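Search this site Enter keywords Go

How to Source a Celebrity News Item Before It Runs

This page covers the steps for checking a relationship, breakup or casting rumor before it goes on the Lesteden entertainment page. It applies to items of any length, including photo captions and newsletter blurbs.

1. Write the claim as one sentence. Use names, an action and a time. "Kwaku Korletey and Chiamaka Onyeka left the Stustow premiere together" can be checked. "Things are heating up" cannot. If the tip holds two claims, split them and check each one.

2. Find the first publication. Search both names in quotation marks and sort by oldest. Most items that show up on 16 sites come from a single post, and those 16 sites count as one source. Record the link and the time it was posted.

3. Grade the source. Use A for a statement from the person or their representative, B for a named witness, C for an unnamed witness known to the editor, and D for everything else. A item graded D does not run, whatever the traffic forecast.

4. Contact the representatives. Email first, then phone. State the claim exactly as written in step 1 and give a deadline. The standard window is eight hours for a relationship item and two hours for an event that took place in public.
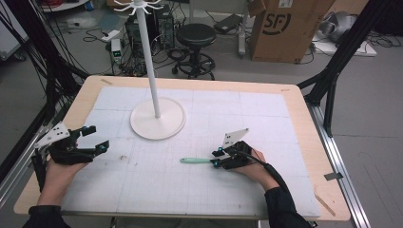

What if only one of the two representatives replies?

Run the reply you have, attribute it, and state that the other side was contacted and had not answered by the time of publication. Do not describe silence as a refusal to comment.

5. Check the dates. Old party photos are often passed around as new. Compare clothing and hair with event coverage from the same month. A photo from the Amadi launch in November should match other photos from the Amadi launch.

6. Choose the verb. "Dating" needs grade A or B. "Were seen together" needs a witness or a dated photo. "Confirmed" is reserved for grade A. The words "sources say" must be followed by what kind of source it is.

7. File the note. Paste the claim, grade, links and replies into the Tarkard log under the item number. Notes over 700 words should be trimmed. Item 67, the Zainab Etim casting report, is a good model for length.

If a claim is denied after publication, add the denial to the top of the item and change the headline within the hour. Keep the old headline in the log.

Page maintained by Tanko Ezeani

Contact the desk | Copyright Lesteden Entertainment | Back to top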